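Flarent Towel Handling Project
Equipment planning report to the Susitz fund
21 June 2026
Prepared by Emese Virág

Purpose of this report

The fund asked us to account for the first equipment grant and to set out what we want to buy in the second period. This report covers both. Ayodele Igwe prepared the cost lines and I wrote the rest.

Spending so far

We have spent 50 percent of the equipment budget. Most of that went on the arm, the gripper and the pedestal, which were bought as one order from Stusen. The table covering and the terry towels came out of the consumables line, and that line is still under its limit.
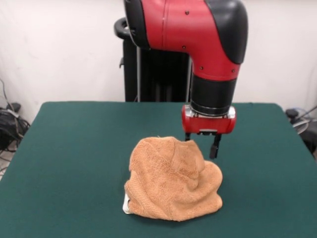
The delivery came in two parts and the second invoice is not yet paid. We are holding it until Stusen corrects the freight charge, which was billed twice. Ayodele expects a credit note before the end of the quarter. No other invoices are open.

Folding work

Our trials use one towel at a time. The starting positions are either bunched or partly folded, and the operator records the result of each attempt on a paper sheet that is typed up later. We planned 30 trial sessions for this period and completed 23. The missed sessions were lost to a software update and a week when the room was being painted. We will make them up in August at no extra cost.

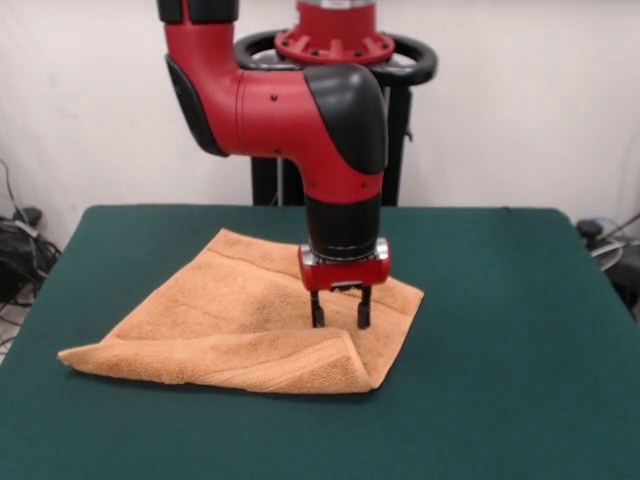

Gripper fingers pressed to a partly folded terry towel.

Requests for the second period

1. Spare gripper fingers. We want 10 pairs. We have no spares at present, and the supplier's lead time is long enough that one broken finger could stop work for a month.

2. Cable management. We are asking for floor trunking and a set of cable ties and labels. Cables now run loose over the tiles next to the table, and we would like them covered before a second operator starts.

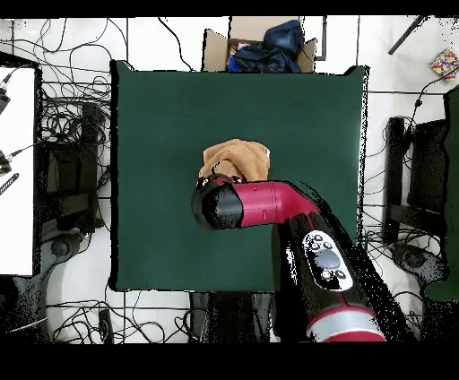
3. Service contract. Stusen offers a yearly visit. Pap quoted less for the same work but would need to be approved as a new vendor. We would like the fund's view on this before we commit.

4. A second arm. We are not asking for this now. It stays on the list for next year.

Towels and table covering

The towel budget should be raised slightly. So far we have bought one kind of towel, in a single color, and we need plain ones and patterned ones as well. Weave matters too. The towel on the table now has looped terry with a ribbed band woven into it, and we want some without a band so that we can compare results. We would also like a spare green cover for the tabletop. 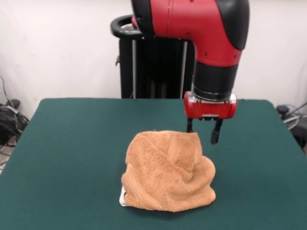 The remaining risk to the budget is shipping. Prices from Stusen are fixed until August, but freight is quoted at the time of order. Small parts cost nearly as much to send as large ones, so we plan to put everything into one order. Finger shape is the one item still undecided. The pair on the gripper includes one finger with a thicker, blunt tip, and Ayodele has asked Stusen to quote for that type and for a slender type, so the final figure for request 1 may change.

Decisions needed

Please confirm requests 1 and 2, and tell us whether Pap may be considered for request 3. We will send the revised cost sheet once the finger quote arrives.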